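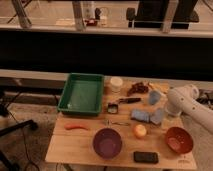

The worktable on display, with the green tray at left and the carrot in front of it.

Household Sorting Table Opens at Budham

February 2019

Budham has put a mixed-object worktable on display in its ground-floor room, the first part of a display on kitchen clutter and tabletop tidying. The wooden table holds kitchen and household items in no fixed grouping. A shallow green plastic tray on the left side is the only marked destination. It is kept empty while a layout is being set.

The layout was drawn up by Esi Ackah, who supervises the display. Items were chosen to differ in stiffness, height and outline. A carrot keeps its shape when moved. Cloth does not, and a folded piece takes up less of the table than a bunched one. Handled tools are laid flat in the middle of the table. Light cups go toward the back.

"The tray has a raised edge on all sides, so the height of the edge matters as much as the area inside it," Ackah said. "A long item can fit by length and still rest on the rim."

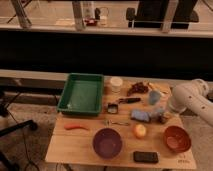 Tray and Storage Details

The written guide to the table runs to three pages and was edited by Pádraig Ó Flaithearta. It sorts items by use: food, tableware, cleaning, and small tools. Food and cleaning items are not to share the tray. Bowls are moved empty and go in last.

Storage bins for the display were supplied by Zarkard, and shelving by Mac Suibhne. Budham listed the budget for both at $1,559, of which $799 went to shelving. A second table, with deeper trays and more tableware, is planned for the adjoining room once the shelving there has been fixed to the wall.

Printed copies of the guide are available at the front desk. The first run was 800 copies. Corrections to the item list should be sent to Ó Flaithearta in writing.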